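2019-11-17, bench notes, Sunday session

Present: me (Vitalii Onyshchenko), Hamish Leckie until lunch. Jeanie Morrison has asked for the comparison before the Mirnum visit, so I write a bit more than usual.

Purpose today: to compare the old finger pads with the new orange ones on the stacking task, and to decide if we keep the wrist cameras on for the April runs or use the bench camera alone.

Setup. Both arms use the same parallel gripper with the orange fingers. Target is the tape square on the bench. The order of blocks is red, then yellow, then green. Same script as Friday, only the opening width was changed. I set 10 attempts for each finger type. Closing speed was 100 on the controller scale for both, I did not touch it in between.

Old pads: 5 complete stacks. The failures were mostly at the green block, when it sticks a little to the rubber and pulls the yellow one sideways on release.

Orange fingers: better on release, but they are less forgiving when the block is picked off centre. 4 attempts finished with the yellow block rotated against the red. I counted these as complete if the stack stood by itself, and Hamish does not agree. He would like an angle limit. We should ask Ruth Palomino what she used for the Jullari report, so that our numbers can be compared with hers.

Cameras. The wrist view is good for seeing whether the fingers are clear of the block. It is poor for judging the lower blocks, as the top one hides them. The bench view shows the whole column and the tape, but the small gap under a held block is hard to judge from there. My opinion is that we need both.
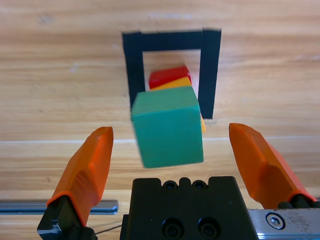
Wrist camera, fingers open and clear of the green block.
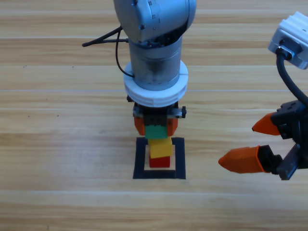
2 min read

In the bench view the green block is still held and the yellow is plainly turned. I could not say from this picture alone if green and yellow are touching, so this is the case to show Jeanie when she asks why two cameras.

To do:
- Repeat the orange set with a slower release.
- Measure the tape square again. Jean Dalgleish has the good calipers.
- Agree on the angle limit with Hamish before anybody scores more attempts.
- Copy today's logs to the Povow folder.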